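Who pays for the drains at Josten Fields?

I went to the consultation evening about Josten Fields in January, and I have been chewing on it ever since. For anyone who lives further off, Josten Fields is the strip of grazing land between the allotments and the Oltovstead road, and a developer called Radebe would like to put 97 homes on it. I'm not against the homes. My niece has been renting a box room for three years and I'd quite like her to have a front door. What I can't swallow is the way the council talks about the money.

The line we were given, on a large board by the tea urn, was that the scheme would be "fully serviced at no cost to existing residents". I read it twice. Then I asked the young man standing beside it what "serviced" covered, and he said roads, water, drainage and a contribution to community facilities. I asked how big the contribution was. He said it was still being worked through.

Well, quite. It was still being worked through at Flatitz Lane as well, and people have been living at Flatitz Lane for six years. They were promised a footpath to the school, a play area and a bigger pipe under the bottom road. They got the play area. It has two swings and a bench facing the wrong way. The footpath stops at a hedge. The pipe is the same pipe, and when it rains hard the bottom road floods by the postbox, as it always did, only sooner.

I went back through the planning papers for Flatitz Lane to see what had been agreed, which took me most of a weekend and a good deal of swearing at the search page. The agreement is there if you are stubborn. The footpath money was due when the sixteenth house was occupied. The drainage money was due "on substantial completion", and I have yet to find anyone who can tell me what that means. The last plot on the lane is a rectangle of gravel with a fence round it. Is a site with one plot left substantially complete? The developer seems to think it isn't. The council, as far as I can see from the papers, hasn't asked.

Naomi Muli, our ward councillor, did answer my email, and I'll give her credit for that. She wrote that the new agreement would be "much tighter" and that lessons had been taken from earlier sites. I wrote back asking which lessons. Her second reply was shorter. It said the draft terms would be published before the application was decided, and that I would have 12 days to comment.

Twelve days, for a document that will probably run to 90 pages with the drawings. I have a job. So do most people who would be affected by it. I don't think that is a plot, I think it's just how the thing has always been done, but the effect is the same: the only people who read it properly are the ones paid to.

Nevzat Saraç, who ran the building supplies yard until he retired and knows more about culverts than I ever will, thinks I'm fussing over the wrong part. His view is that the trigger dates hardly matter if the sum is wrong to begin with. The Flatitz Lane drainage figure was fixed at the prices of the year it was signed. Nothing in the agreement moved it up afterwards. So even if the cheque turned up tomorrow, he reckons it would buy a fair bit less pipe than the one that was drawn. I went looking for a clause that said otherwise and couldn't find one. If somebody from the council is reading and can point me to it, please do. I'll correct this post.

Radebe's people, when I put this to them, said that contributions on the new site would be "index linked where appropriate". Where appropriate! I'd like to see a list of the places where it's not appropriate for a bill to keep up with what things cost. My council tax seems to find it appropriate every spring.

There was also the business of the sewer survey. The display said capacity was "adequate for the proposed development". I asked when the survey had been done and was told it was a desk study. In other words someone looked at the old plans and did a sum. Perhaps the sum is right. But the old plans are from before Flatitz Lane, before the care home was extended, and before half of Oltovstead turned its front gardens into parking. All that rain has to go somewhere, and some of it goes down the same pipe.

The water figures puzzled me as well. The desk study takes a typical household and multiplies it by the number of homes, and the typical household seems to be a tidy couple who are out all day. I don't know who these people are. Families wash things. Between the jeans and the T-shirts, a front-loader like the white one with the round silver dial can be kept busy in any house with teenagers in it, and those machines all seem to get switched on at about the time everyone is having a shower. I asked whether the study looked at the busiest hour or the daily average. The answer was that it followed the standard method. I asked what the standard method looked at. I was given a leaflet.

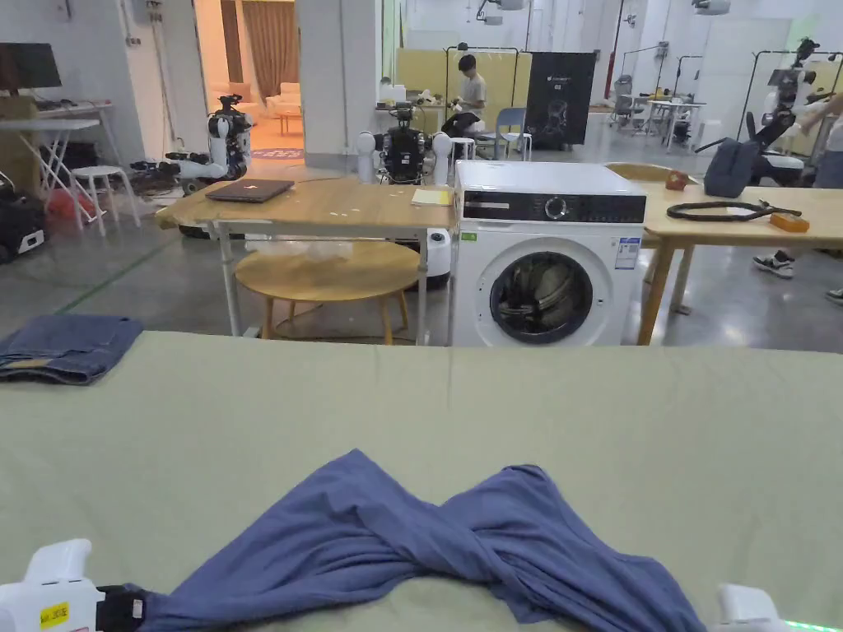 The leaflet is not much help on drainage. It has a paragraph on "sustainable water management", meaning a pond, and a paragraph on "water-wise homes", meaning that buyers will be encouraged to choose efficient appliances. I've nothing against that, and a blue-and-white energy label on the front of a washing machine is a useful thing when you're standing in a shop. It tells you something about the machine. It tells you nothing about the pipe under the bottom road, and I don't see why a household's choice of appliance should be doing the work of a proper survey.

What I'd ask for is fairly dull. Put the drainage work first, before anybody moves in, and have it inspected by someone who doesn't work for Radebe. Tie every payment to a date or a number of houses, with no "substantial" anything. Raise the sums each year by a published measure. And print a single page, once a year, showing what has been paid in from each site and what it has been spent on. The council must have those figures already. If it doesn't, that's a bigger story than this one.

I have sent all of that to Naomi Muli and to the planning office. The planning office has sent an automatic reply thanking me for my interest in tree preservation.

I'll put the draft terms up when they appear, with page numbers for the bits worth reading. In the meantime, if you live on the bottom road and have photographs of the flooding by the postbox, with the month they were taken, please send them to me. Nevzat has some from the year the garage wall went, but we could do with newer ones.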